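How Does an Idea Become a Law?

Have you ever heard a grown-up say, "There ought to be a law!"? Well, sometimes there really is one by the end! Getting there takes a lot of talking, a lot of voting, and a good deal of patience. Let's follow one idea all the way through.

It starts with a person

Imagine a town called Trirley, where the street next to the school is very busy. Sebastián Acuña is 12, and he thinks cars should have to slow down near every school in the state. He writes a letter to his state representative, and he asks his neighbors to sign it. By September he has 290 names!

A letter can't change the rules by itself. But a representative works for the people who live in her district, so a letter with that many names gets her attention.

The idea becomes a bill

If the representative likes the idea, she has it written down very carefully. Now it's called a bill. Every word matters. What counts as "near" a school? What about weekends? Is the rule the same at night?

Next, the bill goes to a small group of lawmakers who know a lot about roads. They hold a hearing, and people can come and speak for the bill or against it. Maybe a bus driver comes. Maybe a doctor does. Kids can often speak too - isn't that great?

Many bills stop right here. The group may never vote on them at all.

Time to vote

If the group says yes, the bill moves on to a bigger vote. Most states have two groups of lawmakers, called chambers, and both must agree on exactly the same words. If one chamber changes even a single sentence, the other has to look at it again.
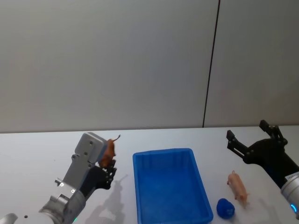
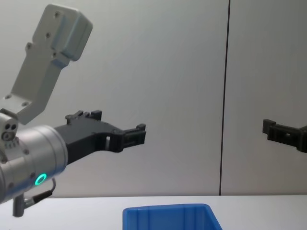 After both chambers say yes, the bill goes to the governor. The governor can sign it, and then it becomes a law. Or the governor can say no, and that's called a veto. Lawmakers can still pass a bill after a veto, but they usually need a lot more votes to do it.

All 50 states have their own lawmakers and their own rules, so the steps can look a little different where you live. Nebraska has only one chamber!

Try it yourself

Think of a rule you'd like to see in your state. Write it in one sentence, then ask a friend to find a problem with it. Fix the sentence and ask again. You're doing what lawmakers do - and you can mail your idea to your own representative when it's ready.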